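3 min read

Public Clocks and Local Time Project: Progress Report to the Dritora Fund
Prepared by Maiara Paiva, Ondcombe Historical Society
Apr 18, 2023

Where we are

The Fund asked for a short report this time, having received a long one last time. The project set out to trace how Ondcombe and its neighbours gave up their own noon and took on railway time, a change the railway considered settled in an afternoon and the town went on arguing over for years. We have now been through all 103 boxes of council and station papers. The catalogue stands at 3,387 entries, of which a fair share are letters complaining that the town hall clock was wrong. It generally was.

Council minutes

Yen-ting Ko has finished transcribing the minutes. For a time the council kept two minute hands on the town hall clock, a black one for local time and a red one for the trains, with a gap of six minutes between them. The motion to remove the black hand was moved, lost, moved again, deferred for want of a ladder and finally carried after the member most opposed to it arrived late for the vote. He blamed the clock. The minutes record no sympathy.

We had hoped to date the removal of the hand from the clockmaker's invoice. The invoice exists and is undated. We have written to the Cistik archive, which holds the clockmaker's ledgers, and been promised an answer by May.

Oral histories

Hsin-yi Yen has recorded three of the planned interviews on the later daylight saving trials. All three speakers remember the dairy farmers' objections in colourful detail, and no two agree on which way the clocks went. We are keeping every version. The transcripts need a second listener before they go in the catalogue, and Chi-keung Chiu has offered to do it in the evenings, which are currently lighter than the farmers would like.

Budget

Spending is within the grant apart from scanning, where we are over. The station registers were larger than the scanner, a fact that could have been discovered with a tape measure. Wing-sze Yau has moved the unspent travel money across to cover it, as your letter of approval allows. We are not asking for more. We would like that noted, as it may not happen again.

Premises and website

The reading room is open and the heating works on the side away from the documents. The new website has a searchable catalogue, a page on the two-handed clock and a contact form that now sends messages to us and no longer to the previous secretary.
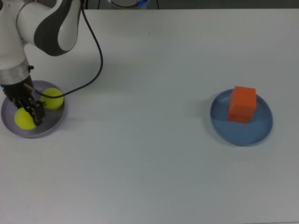
Still to do

– Finish the remaining interviews, including the retired signalman at Wu Junction, who has rescheduled twice and is very punctual about it.
– Check the Cistik ledgers against our undated invoice.
– Draft the booklet. The working title is "Two Minds, Two Hands" and we are open to offers.
– Return the borrowed registers to the station, along with their original string.

The next report will follow once the ledgers have been checked. If the Fund would like to see the red minute hand, it is in the cupboard in the reading room and visitors are welcome by appointment, local time.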